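Tirkdale Adult Learning, Household Skills
Handout 8: Small containers and where to keep them
January 2021

Read this before the practical. Bring the Pearce worksheet from December, filled in as far as question 16.

Most homes keep bottles and jars in a deep cupboard, where the front row hides the rest. A low riser gives a second level, so short items can stand on top and be seen. Ours is the Stonden pattern, wooden top and thin black metal legs. White bottles go toward the ends and the small colored containers between them.
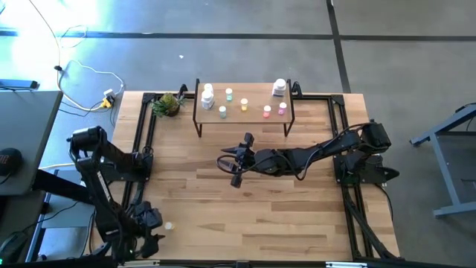 One learner asked whether color alone is enough to tell containers apart. It is fine for craft supplies, she was told, but medicine needs a written label as well.

Sorting order for the practical:
Take everything off the shelf and wipe it.
Group by use, then by height.
Put tall bottles where they do not block short ones.
Leave a finger's width between containers.

Pills stay in the container they came in. Keep the cap fully closed and store them out of reach of children.

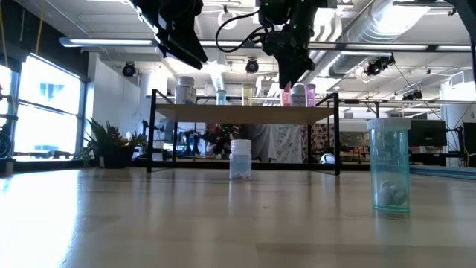

Anything past its date goes in a separate bag for the pharmacy. Do not tip leftovers from two bottles into one, even if they look the same. Write the contents and date on the Zakeo sheet, one line per container. The sheet has 18 lines.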